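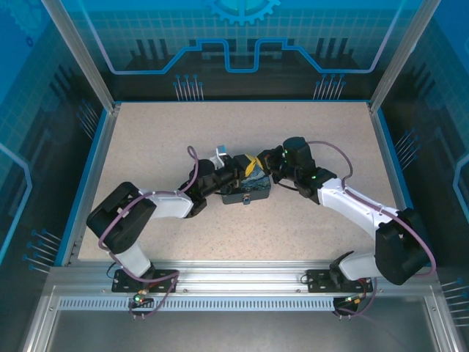
Two arms, one box: worth the bother?
Posted in: Home Builds > Arms & Grippers
By flatpack_fitz, Sunday

Both arms bolted to the front rail now, purple cables looped outside the links. Small boards under each plate. Next job is the latch.

kelpie_dan
Holding a box from both sides is the easy bit. How many tries have you logged?

flatpack_fitz
25 so far. Trevero reckons you want 1000 before you judge it.

kelpie_dan
Trevero sells the arms, mate. And that tall loop at the left wrist will snag on something by August.

Rolland_shed
Disagree on the cables. Mine have run outside for 2 years on the Korus frame, no dramas. I'm more doubtful about the glossy lid. Try some rubber on the jaws.

kelpie_dan
Or a hinge and one arm. Still not sold.

We use cookies to keep you logged in. Manage preferences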